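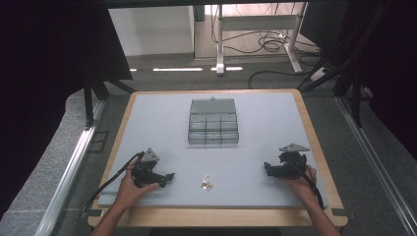 *Figure 1. Compartment box, lid open, with small metal pieces on a gray board.*

# Tarnish on Small Copper Parts in Closed Storage

Qianru Shen
Materials and Storage, term project, Corden College

## 1. Background

The repair room at Corden keeps its clips, contacts, and short lengths of wire in plastic boxes on open shelving. Parts taken from the lower shelves are often dull or spotted when they are needed, and students clean them with an abrasive pad before soldering. The pad removes metal as well as tarnish, and on thin parts the loss matters.

The usual explanation in the room is damp. The building is in Hanetholm, two streets from the harbor, and the outside wall behind the shelving is uninsulated. A second possible cause is the storage material itself. Some foams and cardboards give off sulfur compounds or organic acids, and the older boxes were lined with both.

This report compares the two causes over one term. It does not cover parts that are already plated or lacquered.

## 2. Method

### 2.1 Samples

Bare copper wire was bought as a single coil from Kravets and cut into 83 pieces of equal length. Each piece was degreased in isopropyl alcohol, air dried, and handled afterward only with clean nylon tweezers. The pieces were divided among three storage conditions:

- **A:** clear plastic box, no lining
- **B:** clear plastic box, original foam lining
- **C:** clear plastic box, no lining, silica gel sachet

Boxes of each kind were placed on the top shelf and on the bottom shelf against the outside wall. All lids stayed shut except during inspection.

### 2.2 Measurement

Relative humidity was recorded inside one box per condition on each shelf with Lullow loggers. Before use, the loggers were left together in a sealed jar over a saturated salt solution, and any offset between them was subtracted from later readings.

Tarnish was graded by eye on a scale from 0 (no change) to 3 (dark over the full length). Two people graded every piece separately without seeing the box label. Where the grades differed, the higher one was used.

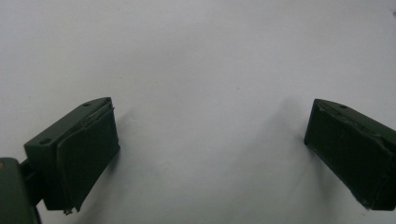

<sub>Photo: Q. Shen / Corden College</sub>

Mass change was considered and dropped. The expected gain from a thin tarnish film was below the resolution of the balance available to us.

### 2.3 Duration

The test ran for 13 weeks, starting in October. The heating in the building came on during the first month, so the early readings include a short unheated period.

## 3. Results

The highest humidity recorded in any box was 83 percent, in condition A on the bottom shelf, before the heating came on. Condition B on the same shelf followed a similar curve with a delay of a few hours. The foam seems to take up moisture and release it slowly. Condition C stayed well below both until late in the test, when its readings began to climb toward those of A. The sachets were not replaced.

| Condition | Top shelf, typical grade | Bottom shelf, typical grade |
|---|---|---|
| A, unlined | 0 | 1 |
| B, foam lined | 2 | 3 |
| C, unlined with silica gel | 0 | 0 |

Pieces in condition B darkened first where they touched the foam. By the end of the test the discoloration had spread to the upper side of most of them. In condition A the bottom-shelf pieces showed scattered brown spots and no continuous film. A few of these spots had the outline of a fingertip and are probably handling marks from cutting.

## 4. Discussion

Foam had a larger effect than shelf position. Lined boxes on the dry top shelf did worse than unlined boxes on the damp bottom shelf, and this is difficult to explain by humidity alone. The two factors also add to each other, with the worst grades found where both were present.

The foam was not analyzed. A lead acetate test for sulfide was planned, but the department does not allow the reagent in a shared teaching room. The result therefore applies to this foam, of unknown age and maker, and should not be extended to foam linings in general.

Grading by eye is the weakest part of the method. The graders agreed well at both ends of the scale and less well in the middle, mainly over whether spotting should count the same as an even color change. A reference card with cut samples fixed to it would have helped.

Air exchange through the lids was not measured. The clasps do not compress any seal, and the late rise in condition C suggests that the sachets were slowly saturated by room air.

## 5. Recommendations

1. Remove the foam linings from all boxes holding bare copper.
2. Keep bare copper on the upper shelves and move plastic parts down.
3. Replace or re-dry silica gel before the end of each term.
4. Repeat the test with new foam from a known supplier, using the same cutting and degreasing procedure.

Logger files and the full grading sheets are stored with the department copy of this report.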